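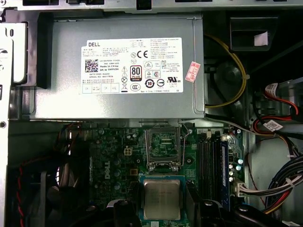
4.2 Demonstration of the processor task

The operators showed the task to the arm in two ways. In the first way, called hand guiding, the operator holds the arm above the wrist and moves it through the motion. In the second way, the operator sits at a desk in the next room and moves a small leader arm, and sees only the picture from the wrist camera. Both ways record the joint angles, the opening of the gripper and the wrist picture.

All demonstrations used an open Dell desktop computer. The task has three parts: to place the processor in the socket, to lower the metal frame over it, and to close the lever. We recorded 101 demonstrations from 12 operators. Two of the operators had repaired computers at the Tullham workshop before, and the others were given a short practice on a spare board.

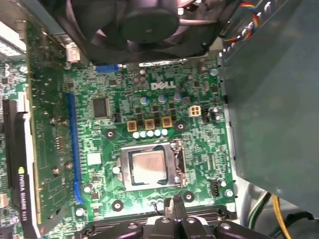

Why was the lever not closed by a fixed, programmed motion?
The position of the case on the bench changes between trials, and the force needed to press the lever is different from board to board. A programmed path would have to be corrected each time by a person.

Hand guiding gave smoother paths for the lever, but the operators complained that their own arm hid the socket from them. With remote control they made more small stops before contact. Imai marked the start and the end of each part by watching the recordings, and Hayashi checked his marks. Where the two did not agree, the earlier time was kept for the start and the later time for the end.

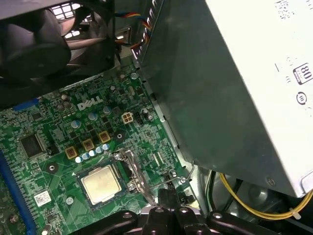
Figure 3. Work at the processor socket, seen from the wrist camera.

The stops were kept in the training data. In a first test we had removed them, and the learned motion then came down on the lever too fast. We also kept the demonstrations in which the operator missed the lever and tried again, but the missed part was given a separate mark, so that it can be left out in the comparison of Section 5.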